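Kado Steel Dinner Plates - set of 2

Home > Kitchen > Plates and Bowls > Kado

I've been eating off steel plates since I was small, so when I started the shop these were the first thing I wanted on the shelves. It took me until July last year to find ones I liked (the samples I got before that bent if you looked at them sternly). Kado plates are made at Gusosach and they've got a proper weight to them, and a raised rim that keeps dal where it belongs!

They stack flat, they fit in a narrow rack, and you can drop one on a tiled floor at midnight and wake the whole house without losing the plate. I've tested that more often than I meant to.

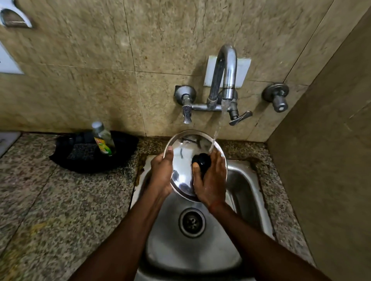 Sizes next. The plate is 24 cm across, big enough for rice, two curries and a roti folded on the side. If you like small bowls on your plate, the Swati bowls sit nicely on it - three of them with room left over for rice. The Brakum ones are a bit wide, so I'd stick to two.

A few things people email me about. Yes, you can put them in the dishwasher, though I take mine out before the drying bit as our water is very hard and leaves spots. No, they can't go in the microwave. Yes, they get hot if you serve straight from the pan, so use a cloth or let the food sit a minute. And they will pick up fine scratches from cutlery. Mine are covered in them and I've stopped seeing it, but if you want a plate that stays like new this probably isn't the one for you.

For burnt-on bits, soak in warm water with a spoonful of bicarb and leave it while you have your tea. Please don't use bleach.
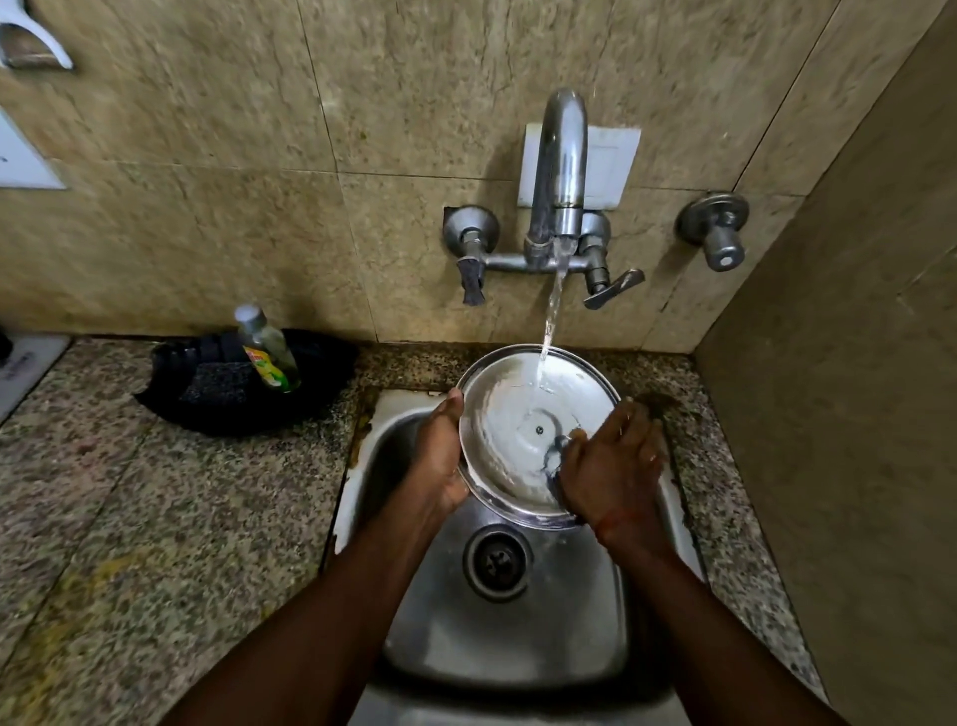
Washing up a round steel plate at the kitchen sink.

Size: 24 cm across
In the box: 2 plates
Finish: polished
Dishwasher: yes
Microwave: no
Hob or oven: no

Postage is the same whether you order one set or five - they go in the same padded box. Returns are fine within 70 days as long as you haven't eaten off them.

Back in stock 11/05/2020. I've only got the polished finish for now, the brushed ones are still on order and I'll put them up here when they land.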